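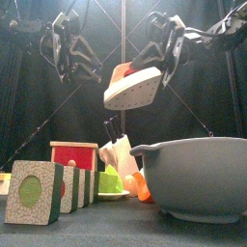 Figure 1. The iron held up over the tabletop, with the grey mixing bowl to the right.

Mivora: one table for the kitchen and the ironing

Student project report, Early Years Environments module
Plustlow College, January 2025

1. Where the project came from

Most home corners we have visited on placement are, when you look closely, kitchens. There is a cooker and a sink, there are cups and plates and a great deal of plastic fruit, and if you are lucky there is a dolly's bed pushed up against the side. We are very fond of kitchens, but a home has other work going on in it, and the children know that perfectly well. On my own first placement a little boy spent most of a wet morning smoothing tea towels flat with a wooden block, folding them and putting them in a pile, and he was as serious about it as anyone I have ever seen. Our group kept coming back to that story while we were choosing a topic, and in the end it became the topic.

Mivora is the name we gave to our collection for a shared table. The idea is simple enough. We wanted a single tabletop where cooking things and ironing things could sit side by side, so that a child can leave off making the tea to see to the laundry, as grown-ups do all day long. We also wanted to know what happens to the layout when you mix the two, where the muddle builds up, and how much muddle is a good thing.

2. What we chose and why

The first list was far too long. We had five weeks and one cupboard in the Tukau Room, and everything that went on to the table had to come off again before the evening class. So we settled on things with a clear job that a child would know by sight: a kettle, a pan with a handle, plates and bowls, something to eat, a cloth and an iron.

The iron was the last thing to be added and has turned out to be the piece we talk about most. It is white and red, with a pointed front, and the flat underside has two rows of small dark holes for the steam. We had not expected the holes to matter, but our feeling is that details of this kind are what make a child pick a thing up and turn it over. A block of wood can be an iron if you need one (see above!), but a proper point that goes into the corners of a cloth gives you a whole way of moving your arm.

The big mixing bowl caused a mild disagreement. It is deep and grey with a short tab handle, and it takes up a generous amount of table. Half of us wanted it gone. The other half said that a large bowl is an invitation, because you can stir in it, hide things in it, wash up in it or carry the pegs in it, and that smaller dishes don't do all of those jobs. It stayed on the list, although we agreed that it should live at one side and leave the middle for whatever is being done at the time.

3. Laying the table

We tried several layouts, and I will describe the two that taught us something.

The first was the tidy one. Kitchen on the left, ironing on the right, a clear strip down the centre. It looked lovely and felt a little like a shop window. When we sat down and played with it ourselves (which we recommend to anyone doing this sort of project, however silly you feel for the first few minutes) we found that each side was used separately and that the strip in the middle was hardly used at all. Two people playing had no reason to talk to each other.

The second was the mixed one, with the tall things at the back and everything else where it would naturally be put down. This was closer to the tables we know from our own homes, with the cloth in the middle and the food just beside it. 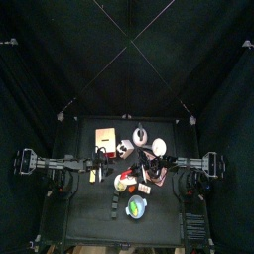
Figure 2. Kettle and plate towards the back, cloth in the middle, the small white bowl of yellow-green food nearer the front.

The mixed layout has a lot to be said for it. A kettle at the back is easy to see over the lower things and makes a sort of landmark, and an upright box does the same. Flat things, like plates and cloths, can go nearly anywhere, but they do tend to disappear under other things, and a plate which has vanished under a cloth is not much use to a hungry teddy. We found it best to let each flat thing have a bit of table of its own at the start of a session and not to worry where it went after that.

Colour helped more than we thought it would. On a black tabletop the white pieces stand out clearly, while dark pieces are much harder to find. The red on the iron did very well here. If we were buying again we would look for pale or bright pieces for a dark table and save the dark ones for a table with a light top.

4. How the sessions were run

Each play session lasted 15 minutes, with two adults from the group at the table and one more writing notes. We wrote down which piece was reached for and what was being done at the same time, and we tried to keep our opinions out of the notes until afterwards. It is harder than it sounds. My own early pages are full of little remarks about the kettle.

We used the college's play and provision handbook for the wording of our note sheets. It runs to 124 pages, and we will admit that we leaned heavily on the chapter about the home corner and only skimmed the rest. The resources were kept in Tavares boxes with a label on the lid, one for cooking and one for cloths and the iron. By the second week the labels meant very little, and we had started to pack by size.

5. What we noticed

The food was a bridge between the two kinds of work. Someone would be ironing and the other person would bring a dish over and ask if they wanted it now or later, and there was the conversation we had been missing in the tidy layout. The small pan worked the same way. It has a handle, so it gets carried, and anything that gets carried is sooner or later offered to somebody.

The iron, on the other hand, wanted a parking place. With the mixed layout there was never an agreed spot for it, and it ended up in among the crockery, beside the tray or with its tip over a plate. We discussed adding a mat or a stand. I was against it at first, since part of the fun was in finding room, but I have come round — a resting place gives you something to teach, and children do love to know where a thing lives.

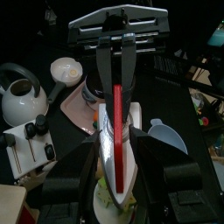
According to one reader of our draft, the parking place should come first and the rest of the table be planned outwards from it, in the way you would with a real iron at home, and a child who learns to stand it safely to one side has learned something worth having. The same reader felt we had been too hard on the tidy layout, and suggested it might suit younger children who are still finding out what each piece is for.

We took both points seriously. The first has gone straight into our recommendations. On the second we can't say very much, as our sessions were played by adults, and we know that this is the biggest weakness of the whole project.

6. Recommendations

Put the tall pieces at the back and keep the middle of the table open when you set out.

Choose a home for the iron before anything else goes down, and show it with a mat in a colour that contrasts with the table.

Let the food be near the cloth. It will make work for whoever tidies up, but it gets people talking.

Have one large bowl if there is room for it.

Write a short guide for the staff. Ours is 400 words long and fits on the inside of the cupboard door, with a sketch of the starting layout.

7. What comes next

In April the collection goes to the nursery attached to Plustlow College, where it will be set up in the book area for the first part of the term. We have asked for the note sheets to be filled in by the room staff and would like to compare them with our own. We would also like to add a peg bag and a few more cloths in different weights, and I am still hoping for a small washing line, if we can agree on somewhere safe to hang it.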